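The apartment on Mornley had to be empty by noon, and Souad Bouazza had left the bedroom for last.

She had done the kitchen the night before. The plates were in newspaper, the pots were in the big box with the Tradar label on it, and the kettle was still out because Houda would want tea. Houda Bensaid always wanted tea before she lifted anything.

"You kept this?" Houda said from the bedroom door.

She meant the red blanket. Their aunt had brought it back one October, rolled up and tied with string, and it had been on one bed or another ever since. It had one huge white character printed on it. Their aunt had said it meant happiness. A man at the laundry on Younis Street said it meant something else, but he wouldn't say what, and he charged her extra for the weight.

"It's warm," Souad said.

"It sheds."

"It used to shed."

Houda sat down on the edge of the bed and drank her tea. She had brought 2 rolls of tape and no scissors. Souad went through the drawers and put what she found on the bed, the dark things first, then whatever had a lining and would take up room.

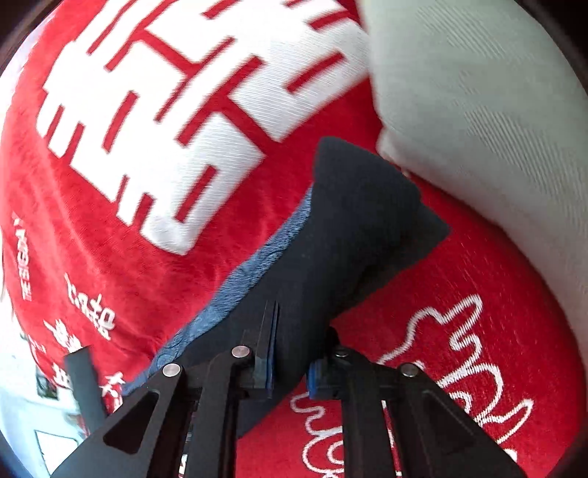

"Whose is the navy one?" Houda asked.

"Mine. It was Dad's."

Houda put her cup on the floor. She reached over and felt the blue lining between her finger and thumb, and kept hold of it for a while.

"He wore it in the house," she said. "Even in the summer."

"I know."

"Are you taking it?"

"I was going to ask if you wanted it."

Houda folded it once, then again, and put it in her coat pocket, where it didn't really fit. Then she picked up the tape and started looking for the end with her thumbnail.

"Get the pillow," she said. "I'll do the blanket."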